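Moving my coins off Rendatau and onto a hardware wallet

19 Sep 2022

I opened a Rendatau account when a coworker sent me a referral link and left most of my balance there for longer than I meant to. Over the past week I moved it out. These are my notes on the process, including the two places where I lost time.

The account held bitcoin, some ether and a small amount of a stablecoin. Rendatau keeps all of it in pooled wallets, so what I saw on the dashboard was a number in their database. I have no complaint about how they run it. Trades filled at the price shown and the fees matched the table. I only wanted the long-term part somewhere that does not depend on a login.

The device

I bought a Nadar, the basic model with two buttons and a small screen. It came sealed, with a paper card for the recovery phrase and a short cable. The setup generates 24 words. You write them down, then the device asks for several of them back in random order before it lets you go on.

Firmware was one version behind. The update took two tries. The first stopped partway and the device restarted into recovery mode, where the desktop app picked it up and finished. I would do the update before any coins are on it, and I would do the full wipe and restore from the card as well. Restoring with those two buttons is slow. It took me 30 minutes, and I mistyped word 17 once. The addresses afterward matched the ones I had noted, so the card is good.

Where to keep the card

Sunita Rathore, who got me into this in the first place, stamps her words into a steel plate and keeps it in another building. I have stayed with paper for now, one copy at home and one in a safe deposit box. The home copy used to be in a kitchen drawer with the takeout menus. It has since moved.

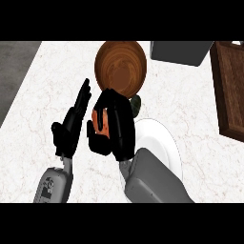
Withdrawal limits

My account was at the lower verification level, which caps withdrawals per day. The cap is set in dollars and checked against the price at the time of the request, so a request that was fine in the morning can be refused in the afternoon. I raised the level by uploading an ID and a utility bill. Approval took 42 hours. The first upload was rejected with the message "document unreadable" and nothing else. A PDF straight from the power company went through.

New withdrawal addresses also have a hold. You add the address, confirm by email, confirm again with the authenticator code, and then wait a day before you can send to it. Changing the label on the address restarts the wait. I found this out by fixing a typo in a label.

Test transactions

I sent 50 dollars' worth of bitcoin first and waited for 3 confirmations before doing anything else. The desktop app shows the coins as pending right away, but I prefer to look the transaction up in a block explorer as well and compare the address with the one on the device screen. Compare the whole string. Malware that swaps addresses in the clipboard often picks one with the same first and last characters.

The withdrawal fee at Rendatau is flat per transaction, so a test send costs the same as the real one. On a small balance that is a noticeable share. I paid it for bitcoin and ether and skipped it for the stablecoin, which I sold instead.

Ether had one more wrinkle. The withdrawal form offers several networks in a drop-down, and the default was not mainnet. The cheaper option would have worked with my wallet, but the balance would only have appeared after adding that network in the app. I picked mainnet and paid more.

Records

Rendatau exports trades and withdrawals as two separate CSV files with different date formats. One is in UTC and the other uses the time zone in your profile. I import everything into Stakent for taxes, and it read each withdrawal as a sale until I marked the receiving addresses as my own. After that the cost basis carried over correctly. The flat fees still had to be entered by hand – they show up in the export as part of the amount sent.

Rania Hourani asked in a comment on my last post whether I would close the account. I am keeping it open with a small balance for recurring buys, and I have turned on the address allowlist and removed the old phone number. The plan is to sweep to the Nadar whenever the flat fee falls below one percent of the balance. The next sweep should be in February, if the price holds and they leave the fee table alone.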